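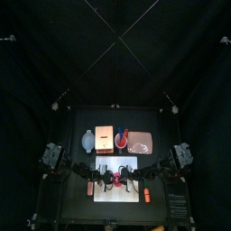 So Friday I finally got over to Ketbridge for their open lab afternoon, and I stayed way past when I'd planned to leave (sorry, parking meter). I went for the planner talk. Anisa Tuhumury runs the software side there, and she let a few of us crowd around her screen while she stepped through Kometti, their two-arm motion planner.

The old version planned the left arm first and made the right one work around it, so you'd get these silly standoffs over the middle of the table. Now both arms get planned together and the timing is sorted out afterward. She pulled up a log with 347 plans in it, and 28 had failed, nearly all with both grippers close in over the white board. She was pretty cheerful about it!

I asked about perception, thinking of the see-through stuff like the blue bowl and the pinkish tray, and got a long answer I only half followed. Short version: depth is a mess on those, so Prorel fits outlines from the color picture instead. I want to try that at home.

My favorite part was the replay tool, Tjoa. You drag a slider back, change one cost weight, and it replans from that spot. It took 60 lines of config to set up, which she wants to cut down. Coffee was terrible, cookies were great, and they're doing another one in January.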